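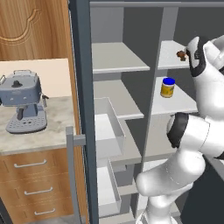
給食会社ジュルトン、食品庫の出し入れにロボットアーム　早番の開始を30分遅らせる

社員食堂の運営を請け負うジュルトン（Jultton）は、中央厨房の食品庫で、棚への補充と取り出しの一部をロボットアームに任せる運用を始めた。導入したのは2台で、いずれもエラード（Elard）が設置と調整を担当した。月曜日の早番から通常の勤務表に組み込まれている。

この厨房では11人が交代で働き、1日に400食を用意する。食品庫の仕事はこれまで早番の担当で、前日に届いた瓶詰めや菓子類、調味料を棚に並べ、その日の献立に使うものを調理台に出すところまでを朝のうちに済ませていた。今後は小型で軽い品をアームが扱い、粉類の袋や業務用の缶など重いもの、それに冷蔵品は引き続き人が運ぶ。

勤務時間も変わった。早番の開始は午前5時30分から午前6時になり、そのぶん終業も遅くなる。1日の労働時間と賃金は据え置きで、早朝手当についても同社は当面、従来と同じ額を支払うとしている。人員の削減は予定していない。

厨房責任者のロヤ・アリプールさんは、朝の段取りが一番変わったと話す。「前は来てすぐ食品庫に入って、しゃがんだり手を伸ばしたりの繰り返しでした。いまは先に端末で夜間の記録を見ます。アームが置けなかったものが一覧に出るので、それを片付けてから仕込みに入ります」

一覧に残るのは、形の揃わない焼き菓子や、ラベルがはがれかけた瓶が多いという。つかみ損ねた品は無理に動かさず、手前の受け皿に戻す設定になっている。受け皿の中身を確認して棚に入れるのは早番の仕事で、賞味期限の目視確認も人が行う。

エラードは設置に先立ち、コンピューター上に作った厨房で動作の確認を重ねた。カウンターや引き出しのほか、白い棚板を左右に分けた背の高い収納庫を再現し、小さな品を棚の上段に運ぶ動きや、ふた付きの瓶が置かれた棚の近くで腕を動かす場合の経路を調べたという。同社の技術担当ファルザド・ガセミさんは「棚は奥行きがあり、仕切りもあります。手先が入っても、ひじの部分が扉の取っ手に近づきすぎることがある。そこは画面の中で先に直せました」と説明する。一方、瓶の表面についた油や、箱のへこみなどは現場に入ってから調整した部分が多かった。

従業員側からは注文も出ている。試験運用の期間中、アームの動作中は食品庫の扉の前に立てず、急に材料が必要になった時に待たされるとの声が複数あった。これを受けて、扉の脇に一時停止のボタンが追加された。押すとアームは持っている品を近い棚に下ろしてから止まる。再開の操作ができるのは講習を受けた人に限られ、今のところ早番と遅番の班長が担当する。

棚の並べ方にも決まりができた。瓶と瓶の間を指2本分空け、ふたを上にして立てる。よく使う品を手前に寄せておく習慣は、位置の登録とずれるためやめることになった。アリプールさんは「長く勤めている人ほど手が覚えていて、つい前の場所に戻してしまう。私もまだやります」と言う。

講習は勤務時間内に行われ、内容は端末の見方、停止と再開、受け皿の処理。機械の保守はモハンマディ（Mohammadi）に委託し、夜間の故障時は電話で受け付ける。朝までに復旧しない場合は早番が従来の手順で補充することになっており、そのための紙の棚割り表は食品庫の入口に残してある。

ジュルトンは3月まで現在の体制を続け、早番と遅番の双方から聞き取りをしたうえで、勤務時間の変更を正式なものにするかどうかを決める。手当の扱いもその際に改めて協議する。ジャドゥリス（Jaduris）にあるもう一つの厨房への導入は未定で、同社は食品庫の通路が狭く、棚の入れ替えが必要になるとしている。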